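Trodeck publishes first results of its comparison of hand-held grippers for soft goods

Munditz, October. Trodeck, a small company which develops gripping tools for the packing of textiles and household goods, has today published the first results of its comparison of finger pads and cameras for hand-held grippers. The work was done together with the software firm Akpalu and took 18 weeks.

A hand-held gripper lets a person do a task with the same two fingers that a robot arm will use later. The camera on the tool records each grasp, and the recordings are then used for training the arm. For this reason the choice of pad and camera has to be made early. A change in the middle of the project means that many recordings must be repeated.

Trodeck compared three kinds of pad: smooth, dotted and ribbed. Each pad was used with two cameras, one with a normal lens and one with a wide lens. The operators moved folded and wrapped soft goods into and out of open cardboard boxes, on ordinary floors and tables in private homes. In total more than 3000 grasps were recorded, and 200 of them were later checked by hand by two persons who did not know which pad was used.

The ribbed pad gave the fewest lost objects. The difference to the dotted pad was small with thick bundles and clear with thin ones. The smooth pad was the easiest to clean, but it lost its hold more often when the operator lifted quickly.

"We had expected that the pad would be the main question," said Augustina Osei, head of testing at Trodeck. "In the end we discussed the camera much longer. With the normal lens we could not see the walls of the box when the fingers were inside it, and the operators did not like to work so."

The wide lens shows both fingers and the whole box during the grasp. Its weak point is blur when the object moves fast between the fingers. Akpalu has therefore tested a shorter exposure time, which helps in daylight but makes the recordings darker in the evening.

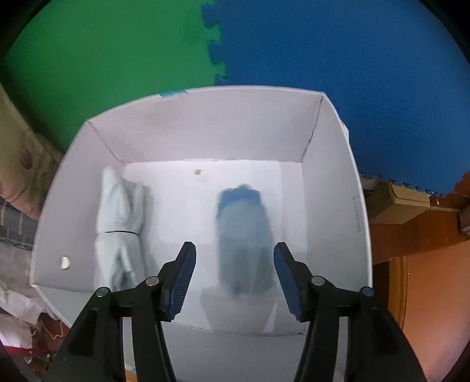
Open gripper with ribbed blue pads over two soft bundles in a white cardboard box.

"A blurred bundle is not lost data for us," said Zane Ķēniņš, who leads the software work at Akpalu. "But we want to know how much blur we have, and until now we had no good number for it."

The second part of the comparison will begin after the winter. It will use the Dodo controller, which Trodeck now offers with its two-finger arm, and will repeat the box task with 1000 new grasps. Pads of a softer rubber are also planned, if the supplier can deliver them in time.

The full table of results and the drawings of the three pads can be requested from the Trodeck press office in Munditz.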